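Packaging and Shipping Basics
Handout 2: Why the Box Is Mostly Air

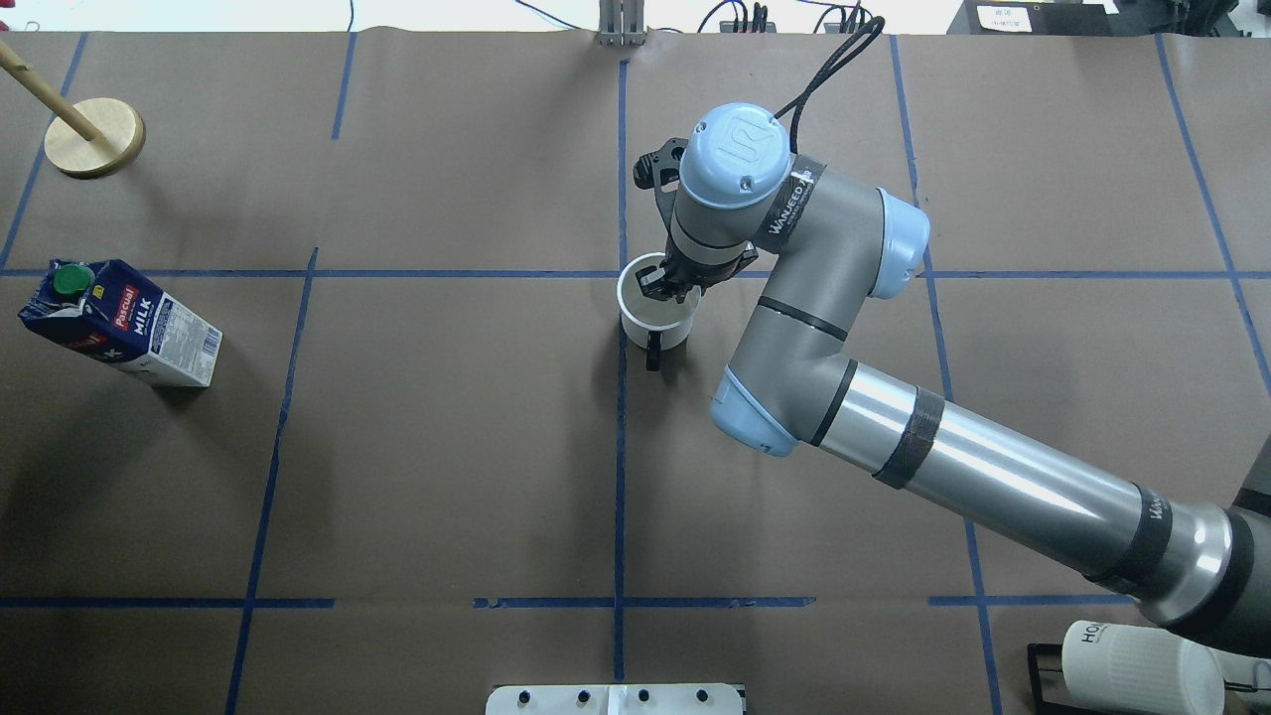
Page last changed: 2019-01-20

Carriers charge for whichever is greater, the real weight or the space the box takes up. A pillow can cost more to ship than a brick, and the pillow's owner will call you about it.

Work the Batport case before class. Nudora sells a candle that weighs next to nothing and mails it in a carton 36 inches long — left over from a lamp they stopped selling in December. Kavora uses a carton of 25 inches for the same candle. Neither is proud of this.

Write down:
the volume of each carton (both are 10 by 10 at the end)
what fills the gap, and who pays for it
one reason a sensible person might keep the bigger carton

"We had a lot of them" is an acceptable reason. It is also the one most firms give.

Reading: the Böttcher chapter on void fill, skipping the poem.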